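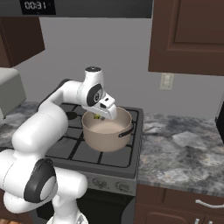 Saturday, late. Bad run on the stove task in Fillow today. 200 episodes overnight and 13 of them ended with the fingers pushed into the wall of the pot and the arm still driving down. The force limit never tripped. I went back through the logs and found it was set on the wrist only, so a sideways load at the fingertips didn't count.

Moved the limit and reran 11 of the bad ones. Two still failed — same spot, near the back inner wall. On the real arm at Harnwood that would be a bent finger, or worse if somebody had a hand near the pot. Told Dotside to hold the update. Will try a slower descent Monday.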